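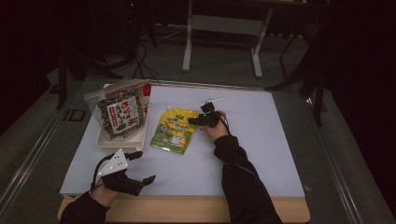
About Ovora

Hi, I'm Volodymyr Ostapchuk, and I started Ovora in Brekdale because I was fed up with watching good robot arms fumble a bag of chips. Hard boxes? Fine. Anything that crinkles, slides or squashes? Forget it! So we picked the annoying stuff and made it our whole business.

What we sell is a kit called Astuten. You get a pair of hand-held grippers that strap on over your hands, the cables, the mounting plates and our recording software. You put them on, you do the job the way you'd normally do it, and the software saves the movement so your robot team has something decent to train on. It takes 50 minutes to set up the first time (less once you stop putting the left one on the right hand, which I still do).

We also do the recording for you, if you don't have the people or the floor space. Send us your products and we'll run them at our table. Snacks are a big part of our week, mostly pouches and resealable bags, plus trays to put them in. Our largest order so far was 3,188 recorded picks for a grocery packing line, and yes, the office smelled like seaweed through most of December.

There are 3 of us full time. I look after the hardware and answer the phone. Doãn is our second brand, by the way, and it covers spare parts: straps, jaws, screws, all the little bits that go missing under benches. If you bought a kit from us years ago, we very likely still have what you need.

A few things people ask me a lot. You can rent a kit for 90 days and then decide. Long sleeves are fine, just keep the cuffs clear of the strap. Left-handed folks do great with it. And no, we don't build the robots, but we're happy to talk to whoever does build yours.

Come by and try a pair on! The coffee's on from 8 a.m., and if I'm mid-recording just grab a chair and I'll be with you when the tray's full.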